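Tutness
A word list of household speech from Dorville and Byun
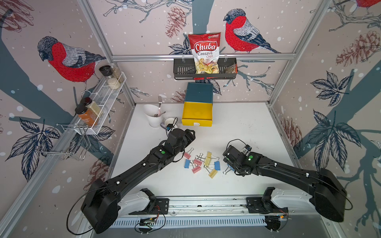

Tutness is a collection of words and short phrases which people in Dorville and in the neighboring village of Byun use at home, mostly in the kitchen. It contains 400 entries from 93 speakers. For 300 of the entries there is also a sound recording. The rest exist only in writing, either because the speaker did not wish to be recorded or because the recording was too noisy to publish.

The name comes from the collection itself. A tutness is the small amount of drink that is left at the bottom of a cup and that one is too polite to finish. I heard it for the first time from my landlady and I could not find it in any dictionary, so I started to write things down.

Current version: 3
Last updated: January 25, 2023
Maintainer: Florian Zwahlen
License: CC BY 4.0 for the text, CC BY-NC 4.0 for the recordings

Contents of the package

words.csv – the main table, one entry per line
speakers.csv – age group, place and years of residence for each speaker
audio/ – recordings in WAV format, mono, named after the entry number
notes/ – longer remarks about single words, in plain text
old/ – the tables of the earlier versions, kept unchanged

Columns in words.csv

id
The entry number. Numbers are never given out again. If an entry was removed, its number stays empty, so please do not be surprised by gaps.

form
The word as I write it. See the section on spelling.

meaning
A short explanation in standard English. Where a speaker gave a good explanation in her or his own words, I kept it and put it in quotation marks.

place
D for Dorville, B for Byun, DB if the word was given in both places with the same meaning. If the meaning is different in the two places, there are two entries.

speaker
The speaker code. Several codes are separated by a semicolon. The first code is always the person from whom I heard the word first.

theme
One of: vessels, meals, leftovers, cleaning, weather indoors, visitors, other.

certainty
A, B or C. A means that I heard the word in ordinary conversation. B means that the speaker gave it when I asked for it. C means that the speaker remembered it from an older person but does not use it.

audio
Yes or no.

Some entries

flarn (D, vessels, A). A mug which has lost its handle but is still in use, often for pencils or for measuring rice. The plural is flarns. One speaker had also the verb "to flarn", to break off a handle, but she said that only her brothers used it.

flarnik (B, vessels, A). A small mug for a child. Many speakers in Dorville know this word and consider it as typical for Byun. It is not clear to me whether it is related to flarn. The handle is present on a flarnik, and people were quite firm about this.

dobbing cup (DB, vessels, B). The cup that stands beside the stove to receive the spoon. Compare "spoon house", which is the more common expression among younger speakers.

undertable (D, visitors, A). Used for a guest who says that he has already eaten and then eats. "He came undertable again." The stress is on the second part.

to sill (DB, leftovers, A). To put food on the windowsill so that it cools down. In Byun one can also sill a person, with the meaning to leave him waiting.

hushbread (B, meals, C). Bread that was given to children before the guests arrived, so that they would not ask for food at the table. Known only to speakers over seventy.

a low kettle (D, weather indoors, B). The feeling of a room on a gray afternoon when nobody has put on a lamp yet. I am grateful for this one.

peg off (DB, cleaning, A). To stop cleaning before the work is finished, with the intention to continue. Whether one must really continue was a matter of discussion.

How the words were collected

Most of the words come from visits to kitchens. I went to people at home, by appointment, and we talked for an hour, sometimes longer. I did not read a list of questions. I had a page with themes, and when the talk became slow I looked at the page. In the first version I had tried it with a printed questionnaire, and the answers were short and very correct. People wrote what they believed a word collector wants to receive. These answers are still in the old/ folder, but they are not part of the 400 entries, except where the same word was later heard in conversation.

A smaller part was sent to me by mail after a notice in the Dorville parish paper, which appeared in May. I called back each of these persons in order to ask about pronunciation and use. When I could not reach the person, the word was left out.

The recordings were made with a handheld recorder on a folded towel. The towel helps a lot against the sound of cups that are put down. You will still hear refrigerators, radios and in one case a very determined dog (entry 212, which I kept in because the speaker pronounces the word especially well).

Spelling

There is no established spelling for most of these words. I have followed the rules of ordinary English as far as it was possible and I have avoided apostrophes. Where speakers had a strong opinion about the spelling of their own word I accepted it, even if the result is not consistent with the others. An example is "cuppidge", which by my rules should be written with one p and without the d. The lady who gave it to me wrote it on a piece of paper and underlined it.

The vowel in words like "sill" and "flarnik" is shorter in Byun than in Dorville. This is not shown in the spelling. If you need it, please use the recordings.

Speakers

All 93 speakers have lived in one of the two places for at least ten years. Age is given in groups and not as a number. Older persons are clearly stronger represented than younger ones, and women more strongly than men. I did not plan this. It has to do with who is at home in the afternoon and who is willing to open the cupboards for a stranger. If you use the collection to say something about differences between age groups, please keep this in mind, especially for the themes "meals" and "leftovers".

Names are not published. Each speaker signed a form and received a copy of her or his own entries before they were included. A few of them corrected me, and the corrections are marked in the notes/ folder.

What the collection can be used for

It was made for people who are interested in local speech, for teachers, and for anyone who wants to compare household words between regions. The theme column makes it easy to pull out, for example, only the words for vessels, and I know of one class at the Dorville school that did this and then drew a shelf with everything on it.

It is too small for statistics about sounds. It should also not be used to decide from which village a person comes. Families marry back and forth, and a word marked with B can be perfectly normal in a Dorville kitchen where the grandmother was from Byun.

The recordings may not be used to imitate the voice of a speaker. This was promised in the form, and I ask you to respect it.

Known problems

The theme "other" is too large. It contains words for noises, for string, and for the place behind a door, and these should one day get themes of their own.

Several meanings are given from one speaker only. With certainty C this is normal, but there are also entries with A where I simply never heard the word from a second person. You can find them by looking for a single code in the speaker column.

The file for entry 147 is cut too early. The last syllable is missing. I have asked the speaker for a new recording.

In some programs the table opens with wrong characters in the meaning column. Please choose UTF-8 when you import it.

Changes

Version 3
Added Byun as a second place. New theme "weather indoors". The certainty column now uses letters, no longer plus and minus signs. Entries from the questionnaire moved to old/. Corrected the meaning of "undertable", which I had understood wrongly for a long time.

Version 2
Recordings added. Speaker codes added. Removed a number of words which were in fact brand names pronounced in an unusual way.

Version 1
Written questionnaire, Dorville only.

Citation

Zwahlen, Florian: Tutness. A word list of household speech from Dorville and Byun. Version 3.

Corrections and new words

Please open an issue, or write a letter if this is easier for you. For a new word I need the word itself, the meaning, the place where you heard it, and if possible a sentence in which somebody used it. A sentence that you made up yourself is also welcome, but then please say so. Words for drinking vessels are at the moment very well covered. I would be especially happy about words for the weather indoors and for anything that is kept behind a door.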